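Skarita Street Supper Club
Minutes of the August meeting, held 28th August in the upstairs room at the Iren Hall

The meeting opened a little after seven, once the second kettle had been found and everyone had a seat they were happy with. It was lovely to see such a full room at the tail end of summer, and a warm welcome was given to the new members who came along from the Kudo Gardens side of the neighborhood. Apologies had been received and were noted.

Minutes of the last meeting
Read and approved, with one small correction: the casserole dish left behind in April was blue, and it is still in the cupboard. Would its owner please come and get it.

Money
The balance stands at $232 after paying for the hall. Members were pleased with this, and there was some cheerful talk of spending it all on a decent coffee urn. It was agreed to look at prices first and come back to it next time.

The fall supper
Most of the evening went on this, as it usually does! After a long and good-natured discussion the club settled on a hot pot night, with several pots down the middle of the long tables and everybody cooking their own bits and pieces. A few members worried about the spice, and it was agreed that there will be one mild pot for every spicy one, clearly labeled, and set well apart so that spoons don't wander.

Soup base for the supper

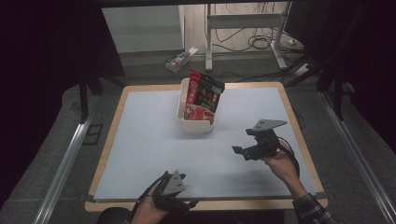
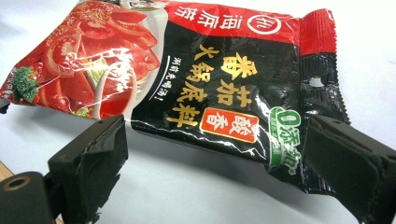 There was a lively exchange about whether to make the mild broth from scratch. Those in favor said a pot of chicken bones and ginger is no trouble at all, and those against pointed out that they had heard this before the chowder evening. The scratch broth carried the vote, on the understanding that it will be made the day before and brought over in pots with lids that fit.

Vegetables, noodles and tofu will be shared out by sign-up sheet, which is on the back of the door. Please write down what you are bringing and not just your name, or we will have nothing but mushrooms again (delicious as they were). Anyone with an allergy should put it on the sheet too.

Extension cords
The hall has asked that we run no more than 2 hot plates from any one outlet. This was felt to be very reasonable. Members with heavy-duty cords are asked to bring them, marked with tape.

Skotance recipe booklet
The booklet is coming along nicely and still needs 5 more recipes, desserts especially. Handwritten ones are fine so long as someone else can read them.

Any other business
The side gate has been sticking and wants a firm push. Thanks were given for the zucchini bread, and a request was made for the recipe, see above.

The meeting closed at 9:00. Chairs were stacked. The next meeting will be in the same room, and the urn will be first on the agenda.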